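Paper carrier bag

A paper carrier bag is a bag made of paper, usually brown kraft, with a pair of handles at the mouth. In Canada it's mostly just "paper bag" or "handle bag", to tell it from the flat grocery sack with no handles and the small lunch bag. Used for shopping, takeout, gifts, party favours, storage at home, and for the recycling once it gives out.

This article covers the handled kind. For the lunch bag and the yard waste bag see separate entries.

Name

"Carrier bag" is the trade term and the British one. "Shopper" turns up in wholesale catalogues. "Kraft" is from the German for strength, and refers to the pulping process – long fibres, high tear resistance – and not to the colour. White kraft exists. Brown is simply unbleached.

Construction

One sheet, folded into a tube and glued down a side or back seam, then folded again and pasted at one end to make a flat rectangular bottom. Side gussets let it fold flat for shipping and open into a box shape. Top edge is either turned over (neater, stiffer, costs more) or left as cut. A cut edge is often serrated, from the toothed blade that separates one bag from the next on the machine.

Weight of paper varies. Light stock creases if you look at it. Heavier stock holds its shape standing open but is a nuisance to fold back down.

Handles

Three common sorts.

Twisted paper. Paper wound into a cord, bent into a loop, the ends glued under a paper patch inside the mouth. Most common on retail bags. Comfortable enough for a short walk, weak when wet.

Flat paper. A folded strip, glued inside or outside. Cheaper, used a lot for takeout. Tends to tear at the corner of the patch.

String or cord. Cotton, jute or synthetic, sometimes knotted through punched holes. More of a gift bag thing. Outlasts the bag, and gets kept in a drawer for no purpose.

Loops flop over one another when the bag is lying flat, and a loop hanging across the mouth catches on whatever is going in. Fold both back before packing.

Sizes

No national standard. Makers go by width, gusset and height in that order, and shops by small, medium and large, which mean nothing between suppliers. Cartons are sold by count. The wholesaler Stullico lists its plain brown medium at 412 to a carton, an odd figure left over from an old pallet size, while Prins packs in 1000s for larger accounts.

Household use

Most bags get a second life at home. Typical jobs: carrying things to a friends place, sorting odds and ends off a table, holding outgrown clothes for donation, putting away seasonal decorations until next year.

Packing upright

Heavy things first, flat on the base. Soft things on top or down the sides to stop movement. A bag standing open on a table needs one hand on the rim for the first item or two, after that the weight holds it. Clothing and other fabric can go in unfolded if the bag is only going as far as the car.

Packing on its side

Used for bulky, light, rounded items that won't drop in neatly past the handles. Lay the bag down, open the mouth, slide the item in toward the base, then stand the whole thing up. Pumpkin decorations are the usual case. Keep the face toward the mouth so you know what's in there without unpacking it.

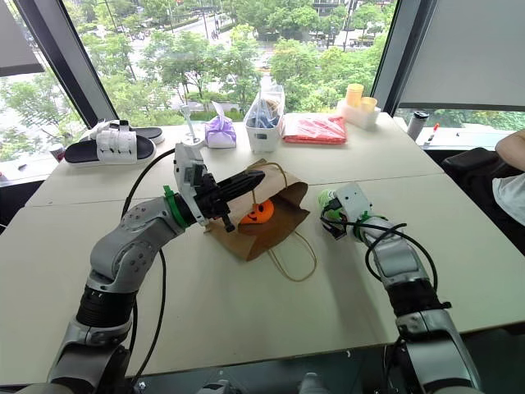
Storage of empty bags

Flat, folded on the original creases, in a stack or inside one bag kept open for the purpose. Handles all to one end or they tangle. Keep dry. Basements are poor places for them as the paper takes up damp and the glue lets go. Bags that have held food should not be stored, even if they look clean – mice.

Sort the table before starting. The bag goes in the middle, things to be packed beside it, things that are staying (shoes, tissues, cups) pushed along the back. A bag laid flat takes up much more room than people allow for.
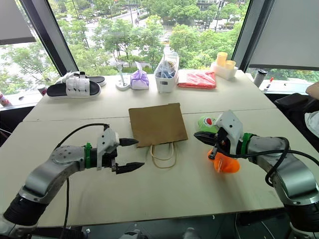

Brown paper bag lying flat, twisted handles toward the front of the table. Plush toy and orange item to the right, slide sandals at the back.

Soft toys travel well in paper, being light and forgiving. Glass doesn't, without wrapping. Anything with a sharp corner will find the gusset fold and go through it.

Strength and failure

Bags fail at the handle patch, the bottom corners, or along a fold that has been worked too often. Damp is the main cause of the second. A cold milk carton left in a bag for the length of a bus ride is enough.

In an informal trial at the Cestetstead community hall, Cecilia Dankwa and Min-kyu Choo loaded and carried the same batch of Brakley bags until each gave way. The best lasted 17 trips. Most went at the patch. Their write-up, dated Friday, May 26, 2023, recomends lifting by both handles at once and supporting the base on stairs. Bags that had been left packed and slumped did worse then bags kept upright, though the sample was small.

A slight bow in the front panel is normal in an opened bag and isn't a sign of weakness. A crease running down from the rim is more of a worry.

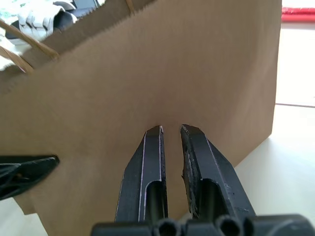 Rim of a kraft bag with serrated edge and twisted handles; soft white and dark fabric items inside.

Printing and decoration

Plain brown takes stamps, marker and stickers well. Shop printing is mainly flexographic, one or two colours. Minimum runs are high, commonly 4000 with the makers named above, so small shops buy blank and stamp their own.

Disposal

Accepted in most municipal paper recycling. Twisted paper handles can stay on; string, cord and ribbon come off. Greasy bags go in the green bin where there is one. Bags with a plastic or foil lining go in neither, check locally.

See also

Gift bag
Kraft paper
Lunch bag
Tote bag
Yard waste bag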